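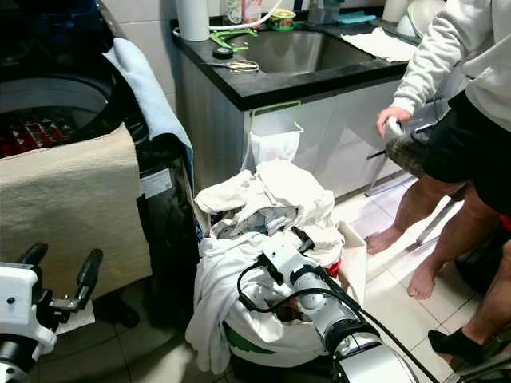

Whites in the basket, washer lid open.

Faith at Home > Tips > Prayer Corner

Keeping a Prayer Corner Clean and in Use

By Piret Adomaitis
December 29, 2018

A prayer corner is a shelf, a small table or a windowsill set aside for prayer. Most of ours hold a cross, one or two icons or holy pictures, a candle, a Bible and a cloth. They get dusty, waxy and cluttered like any other shelf in the house, and the things on them need a bit more care than a row of mugs. These tips come from families in the Wumley parish group, and I have tried all but the last one myself.

Choosing the spot

Pick a wall you pass every day. Ours was in the spare bedroom for two years and we hardly used it. Once it moved next to the kitchen door, we were stopping there before breakfast without planning to.

Keep it off the wall behind the stove. Grease settles on picture varnish and is hard to remove. Keep it away from radiators too, and out of direct afternoon sun if you have paper prints. A print of Our Lady that my aunt gave us faded to blue in one July.

If small children live with you, put the shelf at adult height and give them a lower one with a wooden cross and a picture book Bible they are allowed to handle.

Dusting icons and pictures

Use a soft, dry brush. A clean makeup brush or a wide watercolor brush works. Start at the top and go down with light strokes. Don't use furniture polish, glass cleaner or a damp cloth on a painted surface, even if it looks sealed.

For prints under glass, spray the cloth and never the glass, or the liquid runs down behind the frame. Take the frame off the wall first.

Old hand-painted icons with flaking paint should be left alone. Don't brush them at all. Ask at your church who they use for repairs.

Candle wax

Wax on a wooden shelf: let it harden fully, then lift it with the edge of an old plastic card, working with the grain. Whatever film is left comes up if you warm it with a hair dryer on low and wipe with a paper towel.

Wax on a brass or glass holder: put the holder in the freezer for an hour. The wax shrinks and usually pops out in one piece. Don't do this with thin or cracked glass. Never pour melted wax down the sink.

Wax on cloth: scrape off what you can, then put the cloth between two plain paper towels and press with a warm iron, no steam. Change the paper as it soaks up the wax. Colored wax leaves a stain behind, so we only burn white or plain beeswax on the cloth side of the shelf.

Trim the wick before each lighting. A long wick makes soot, and soot on a white wall above the shelf is a bigger job than any of the above. If you already have soot, use a dry chemical sponge from the hardware store before you let water anywhere near it.

And blow the candle out when you leave the room. Aicha Hegazy uses a battery candle on weekday evenings when the children pray alone, and saves the real one for Sundays and feast days. I think that is sensible.

The cloth

Buy or hem two, so one can be in the wash. Plain cotton or linen is easiest to look after. Wash it before you hem it, as linen shrinks. After that a normal warm wash is fine, but take pins and medals off first. Iron while it is still slightly damp, wrong side up if there is embroidery.

If you want to follow the church seasons, get purple, white, green and red and store the ones you aren't using flat in a drawer. Rolled around a cardboard tube is also good. Four folded cloths on top of each other end up with creases that no iron gets out in the five minutes you have on Christmas Eve.

Blessed items that wear out

Broken rosaries, torn holy cards and last year's palms pile up, and people don't like to put them in the trash. The usual custom in our church is to burn what will burn and bury the rest. Keep a shoebox for them and deal with it once a year. Many parishes collect old palms before Ash Wednesday, so ask in January. If you have a plaster statue in pieces, wrap it in newspaper and bury it somewhere in the garden where you won't dig.

Other churches do this differently. Check with your own priest or pastor if you are unsure.

Prayer lists and paper

Paper is what makes a prayer corner messy. Prayer requests, bulletins, funeral cards, the envelope from the mission appeal. Give it one container with a lid and nothing else. Reda Berrada uses an index card box with one name or request per card. His family takes a card each evening, prays for that person, and moves it to the back. When a prayer has been answered he writes the date on the card and files it separately. The box holds 300 cards and I would say 50 is plenty to start with.

Funeral cards go in a small photo album at our house. We take it out in November.

Keeping it in use

Leave the Bible open, or leave a marker in it at the next reading. If you have to hunt for the page you will skip it on a busy morning.

Start with something short. Psalm 100 takes less than a minute out loud and children learn it fast. Psalm 103 is longer, and good for the end of the day – we split it over three evenings.

Put a chair there if you can. My knees are not what they were, and I kept cutting prayers short for that reason until my husband carried a kitchen chair in.

Clear the shelf completely every few months. Take everything off, wipe it down, and put back only what you pray with. The souvenirs can live elsewhere.

The last one is from Magdy Ezzat, who keeps a jar of dried rosemary and cloves next to the cross in place of incense, as smoke bothers his wife's chest. He changes the mix when the smell goes. I haven't tried it yet but have the cloves.

Contact the Faith at Home page editor | Copyright 2018 Wumley Parish Families | Back to top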